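In Defense of the Boring Grocery Store

My grocery store is going to remodel again. There's a sign by the carts with a drawing of happy people drinking something out of bowls, and it says "A Whole New Way to Shop," and my stomach dropped when I read it, because the old way to shop was fine! I had it down. I could do the whole week in 9 aisles with a list written on the back of an envelope and be home before the ice cream got soft.

I've lived in Pernalcombe long enough to have been through this before. The last time, they moved the canned tomatoes away from the pasta. Think about that for a minute. Somebody got paid to decide that a person holding a box of spaghetti should have to walk past the greeting cards to find the sauce. I know the theory (you wander, you get lost, you buy a candle) and I'm sure it works on paper. What it does to me is make me grumpy, and when I'm grumpy I buy less and skip the stuff I can't find. I went without capers for most of a winter.

My opinion, and I'll stand by it, is that a store should be dull. I mean that as high praise. Dull is where the eggs are where the eggs were. My favorite store growing up was a corner place called Domański, which had one register, one freezer that hummed like a truck, and maybe some 2000 things for sale if you counted every flavor of gum. You could send a kid in there with a five and a note, and I know that because I was the kid. The bread was on the left. It was on the left for my entire childhood, and then it was on the left when I came back from college with a bag of laundry and a cold.

Compare that with the Stusonik out by the highway, where I counted six kinds of lighting on my way to the mustard. They have an olive bar and a "discovery zone." I don't want to discover anything on a Tuesday after work. I want mustard.
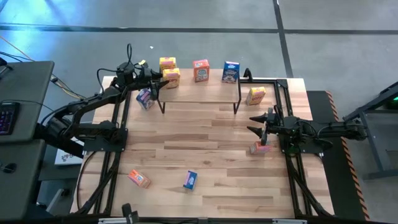
Food & Everyday Life

Cereal is where the argument gets personal for me. Most people who complain about too much choice start with the cereal aisle, and I get it, it's a long wall of yelling. But I'd say cereal is the one part of the store that has earned the right to be loud. The colors do real work. I have walked down that aisle without my glasses and come home with the right box, because I was looking for a certain red and I found it. Then a brand goes and "refreshes" itself, everything turns beige with one tasteful oat on the front, and I'm standing there squinting like I've lost my keys.

My household was loyal to a store-brand one called Pemix for years. Ugly box, great cereal. They changed the box, then they changed the shelf, and after that I could only find it every other trip, and one day I quit looking. I didn't decide to stop. I just ran out of patience, and I bet plenty of other people did too, and I bet somewhere there was a meeting about why sales were down.

Now, a friend of mine thinks I'm being a crank, and she has a point or two. She says stores have to change or they die, and that Domański did die, humming freezer and all. Fair. She also likes the olive bar. I've had the olives and they're good olives, I won't lie. If the remodel means wider aisles so two carts can pass without somebody backing up, I'll be the first to say thank you. Fix the floor by the dairy case, too, while you're at it, and bring back the second bench up front where people wait for their rides.

But leave the shelves alone. Put the tomatoes back with the pasta. And if you really must move the coffee, tape a note to the spot where it used to be, so the rest of us know which way to start walking.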